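Reading time: 7 min

I moved my things to the new apartment in November and I am still not finished with unpacking. So this is a thread about plush toys, bins, and one table. If you came for recipes, please wait until next week.

First, the problem. I have many plush toys. I am an adult and I live alone, and I don't want to discuss this part. Some are from my childhood, some I bought with my own salary. In the old place they lived on top of the wardrobe and everybody was fine.

The new apartment has no wardrobe. It has a closet with sliding doors and one shelf, and the shelf is so high that I need to stand on a chair. I tried it with the small toys. They fell on me each time I took out a sweater.

I asked here what people use, and I got two kinds of answers. One kind said hanging net. The other kind said bins. I tried the net first, it was cheaper.

My report about the net: it is a sack of sad faces in the corner. Also the hooks came out of the wall and took some paint with them. I wrote to the landlord before he could find it himself, and he was kind.

So, bins. I read a lot before I bought. The fabric boxes from Basurier look very nice in the store, they are gray and beige and they fold flat. But when you put something heavy inside, the sides go out like a stomach. I returned them.

The wicker basket from Hundow was the prettiest thing I considered. My neighbor has one. She let me try it for one evening and the fur caught on the ends of the wicker. I spent the rest of the evening with small scissors. I would not put any long fur in wicker, never.

In the end I bought plain white plastic bins from Clumirer. Four of them. Smooth walls, round corners, a hole for the hand on each short side. They look like something from a hospital kitchen but nothing catches on them, and you can wipe them with a cloth.

Somebody asked me why no lids. I thought about lids for a long time. My aunt keeps everything with lids and when you open one, the smell comes out like an old suitcase. Fur wants some air. The dust you can shake off, the smell stays for months.

The other reason is only feeling. I don't like to close a lid on a face. I know how it sounds.

Now the table. I do all sorting on the table and I recommend it strongly to everyone who has a bad back. In the old place I sorted on the floor, and after one hour I walked like a question mark. The table came with the apartment, light wood color with rounded corners, and it is exactly the good height for me.

The rule I made: bin on the right side of the table, left side stays free. I write it here because I broke this rule the first day. I put toys left, toys right, the bin in the middle, my tea somewhere behind. After ten minutes I did not know what was sorted and what was not. The tea also had a bad ending. 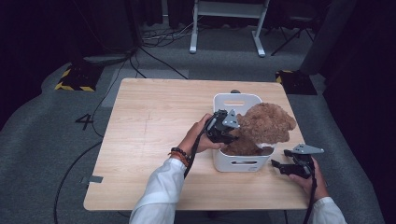

Order of packing is the second thing I learned slowly. I always started with the small ones, because they are easy and you feel fast. Then the big one comes and there is no place for it, and you must take out everything again. Now the big one goes first, always, and the small ones find their holes around it.

With curly fur you should not push from the top. If you push from the top, the curls go flat on one side and the toy looks like it slept on a bus. It is better to turn the body a little and let it go down along the wall of the bin. The smooth plastic helps here very much.

And please don't force it under the rim. For me it took some time to accept that a big soft toy can come out over the side and it is still "put away." The bin is not a suitcase and nobody will weigh it at the airport.

Before packing I brush. I use a wide comb made for dogs, the metal one with round ends. Brown curly fur is the worst for hiding things. From one toy I took out a hair pin, two sunflower seed shells and a price sticker from a store that closed when I was at school.

Start combing at the ends of the fur and go slowly up to the root. The same as long hair. If there is a hard knot, hold the fur under the knot with your fingers, so the fabric is not pulled. I made one small hole before I understood this, and I had to sew it.

Washing: I will say only a few words, I am not an expert. I wash by hand in cool water, in the bathtub, with a little wool soap. Raptis is the one I use, but I think any mild one is okay. Then I press the water out with a towel. I don't twist. Twisting moves the filling, and afterward you have one thin leg and one fat leg.

Drying took much longer than I thought. The outside feels dry already the next morning and it is a lie. Put your finger deep, where the leg meets the body. If it is cool there, it is not dry. I waited two days for the small ones and four days for the biggest one, near the window, turning it every time I passed.

Never use the hot dryer for curly fur. My cousin did this with a sheep. The sheep is now more like a carpet.

About the carpet, by the way. The floor in my new place is dark gray carpet, and it shows every light hair and every bit of filling. I was angry about it in the first weeks. Now I think it is useful, I can see right away when some seam is open, because there is white stuff on the floor like snow.

How I divided the bins, for the people who asked. First bin, the big ones with long fur. Second bin, the flat fur and the velvet ones. Third bin, the old ones from childhood, who need to be handled with care. Fourth bin is for everything I cannot decide, and it is of course the fullest one.

I wanted to divide them by animal in the beginning. Bears with bears, dogs with dogs. It does not work. I have one toy and my family cannot agree already for many years if it is a bear or a dog, and I did not want to start this conversation again in my own head.

Labels: I wrote them on paper tape, on the short side under the hand hole. Paper tape comes off without leaving glue. I tried a normal marker on the plastic first and it did not come off with soap, but it came off with alcohol for hands. Maybe this helps somebody.

Where the bins live now: two under the bed, two in the bottom of the closet. Under the bed I put an old pillowcase over them, not tight, only for dust. It is thin, so the air can go through.

What I gave away. Ten toys in total. I washed them, combed them, and brought them to the secondhand store near the bus station. They don't take the ones with beans inside, only the ones with soft filling, so ask before you carry a heavy bag across the city like I did.

It was harder than I expected, I don't want to pretend. I took one back out of the bag at the bus stop. So in the beginning it was eleven.

A small advice for this part: decide on one day and bring them away on another day. If you do it all at once, you get tired and you give away the wrong one. I still think about a green rabbit from my previous move.

Costs, since I got this question in messages. The bins were the only thing I really paid for. The comb I had from my parents' dog, the tape from my desk, the soap I would buy anyway. The net was money in the garbage.

What I would do different: measure the space under the bed before the store, and not after. I had luck. The bins go in with one finger of space on top, and with the big curly one I must press it down a bit with my hand when I slide it, which is exactly what I told you not to do.

Still to do: the box of doll clothes, the box with cables, and the kitchen shelf that I don't want to talk about. I will write about the cables maybe. Nobody needs so many cables and still I keep them all.

If you know a good way to make flat curls round again, please write me. Somebody told me steam from the kettle, but I am afraid to try it on a favorite.

29 March 2018

Comments

The steam works, I did it with my daughter's poodle toy. Keep it far from the kettle and use your fingers to lift the curls. Do the back side first in case you don't like it.

"It looks like it slept on a bus" is my hair every morning.

Do the Clumirer bins stack when they are full? Mine are another brand and the bottom one bends.

Author: I did not try with full ones, sorry. Empty they go one into another very well, so well that I need to pull hard.

I want to know more about the green rabbit.

Wicker people, she is right. I lost half a lion this way.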